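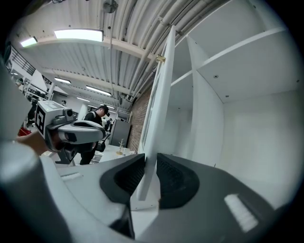
Re: White cabinet, door won't stay up

On 3rd January you wrote:

> Hi all, I've got a tall white cabinet (the Mitau, bought secondhand, no
> instructions) and one of the doors lifts up instead of swinging out to
> the side. It has started drooping. I hold it open with one hand and dig
> around for my stuff with the other, and the second I let go it comes
> down on my head. Do I need new hinges? And is it worth fixing or should
> I just take the doors off and live with open shelves? There are also a
> couple of little holes under one of the shelves that don't seem to be
> for anything.

Oh, I know this one! I've lived with a lift-up door for years now (mine's a Kamach, but from what you say they're pretty similar animals) and I've been bonked by it more times than I'd like to admit.

First off, I doubt you need new hinges. A plain little hinge only lets the door move, it was never meant to hold it up there. What does the holding is a stay, which is that folding arm or little gas strut that goes from the side wall to the door. If you look inside and there's no arm at all, then the previous owner either lost it or took it off when they moved. Your droop could be a stay that's hanging on by one screw, so check that before you spend any money.

About the holes. Two small ones close together on the underside of a shelf board usually mean something got screwed on there once, and on mine it was a magnetic catch. You could put one back for next to nothing. But if the holes are way in at the back it might have been a light or a hook or who knows what, and I'd leave them alone. Can you measure how far in from the front edge they are?

What I did with mine, in case it helps:

I emptied the top compartment completely, and the one under it too, so I could get my head and a flashlight in. Then I took the door off. Please get somebody to hold it while you undo the screws! The panel is thin but it's awkward, and white paint shows every ding (ask me how I know). I laid it on a blanket and checked the screw holes in the edge, and two of them were chewed up so badly the screws were just sitting in there for decoration. Wood glue and toothpick bits, packed in tight, left for 24 hours, trimmed flush, and then the old screws went back in like new.

For the stay I went with the Atinga one, the kind with a friction knob you can tighten. It came with 6 screws and they were all too long for my panel – a thin door will have points poking right through the front if you trust the packet. Hold one up against the edge of the door first. I swapped mine for shorter ones out of the coffee can in the garage.

Don't get a strong gas strut for a light door, by the way. I tried that back in July and it flung the thing open so hard it pulled the hinge half off again. The lightest one they sell is still plenty for most of these.

As for open shelves, well, that's your call. I had the doors off mine for a few weeks and I liked how it looked right up until I had to dust it. If you do go that way, keep the doors and the hinges together in a bag or something, taped up and labeled. They're a pain to match later, especially brass-colored ones, and you'll want them if you ever sell it. The folks at Terummont had a drawer of odd hinges last time I was in there and let me dig through it, but I didn't find a match.

Is your cabinet screwed to the wall? You didn't say. A tall one with a door flopping around up top really should be, and it's a lot easier to do while the thing is empty – so maybe do that first and the door second.

Let us know what you find in there. If there's a broken bracket, tell me the spacing between the holes and I'll look in the can, I think I've got a spare.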